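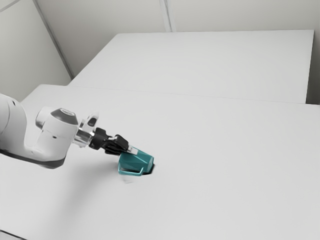

4.3 Setting Up Installment Billing for a Term

Use this section to set up monthly installments for classes in Droltach Enroll. You need the Billing role. Sites that share a ledger, such as Spanos and Goltdale, must be set up one at a time.

Before you start, close any open invoice batch. Rates cannot be edited while a batch is open.

1. Open Terms and select the term. The status must read Draft or Open.

2. Select Billing Plan, then New Plan.

3. In Plan Name, enter a name of up to 60 characters. Families see this name on their invoices.

4. In Full Tuition, enter the price of the class before discounts, for example 600.

5. In Deposit, enter the amount due at registration, for example 100. The deposit is subtracted from Full Tuition, and the balance is divided evenly across the installments.

6. In Installments, enter the number of monthly payments. The minimum is 2.

7. Set First Due Date. For a term that starts in July, the date must fall on or before the first class meeting.

8. Select Preview. Check each due date and amount, then select Save.

Note: If the balance does not divide evenly, the extra cents are added to the last installment.

Note: Sibling discounts are applied to the balance only. To discount the deposit, see 4.5.

CAUTION: Changing Full Tuition after the first invoice has been sent does not update that invoice. Void it and issue a new one.

CAUTION: Deleting a plan removes the due dates of every student assigned to it. Payments already posted are kept as unapplied credit.

To move a student to another plan, open the student record, select Urneo Pay, and choose the new plan under Assigned Plan. The change takes effect on the next invoice.

Section revised 19 February 2018, J. Ibarra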